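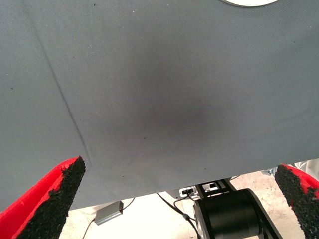 Visit to the Skumell open lab, Vudgate

The train to Vudgate needs one change, and I missed it, so I came when the first talk was already finished. It was April 2, 2024, and very windy. At the door I got a badge with my name spelled correctly, a rare thing for me, and a map of the building that I did not need, as all the visitors were in one long room.

I write motion planning code for a small packaging company, so I went for the software. Our guide was Hui-mei Shih. She leads the group that works on picking from covered tables, and she explained things slowly and let us interrupt.

Their planner is called Rashidi. It takes the view from the camera at the wrist, decides what is table and what is not, and proposes a grasp. On a screen next to the arm we could follow this live. The table had a gray cloth with a fine diagonal weave. There was a dark smudge near the middle and a thin dark line like a crease on the left, and a little lint. For a person this is nothing. For a segmentation network, a dark patch with soft borders can be an object, a hole or a shadow, and Ms. Shih said that the older version proposed grasps on such patches again and again. Now each proposal must also agree with the height estimate before the arm may close the gripper.

The other difficulty is the edge of the table. When the wrist camera looks over the hem, it sees the pale floor, a small gray box with cables and a black cylinder in a metal frame. All this is much richer in contrast than the cloth, and the network likes it very much. The group cuts it away with a plane fitted to the table surface. I asked what happens if the cloth hangs lower on one side. She said the plane does not care about the cloth, but the mask does, and they still correct it by hand in some cases. I was glad to hear such an open answer.

We also saw Fevlow, their tool for replaying runs. You choose a moment, and it shows the camera view, the mask and the planned path together. The collection had 900 runs, and 803 of them were already labeled. I liked that one can change a threshold and plan again from the same moment, without moving the arm. At my work we still do this with a script and a lot of patience.

Less good was the part about calibration. It was only 4 slides, read quickly, and my question about drift of the wrist camera got no real reply. The coffee was also finished early.

The next open day is in July. Registration is by email, and I was told that the group tours fill first.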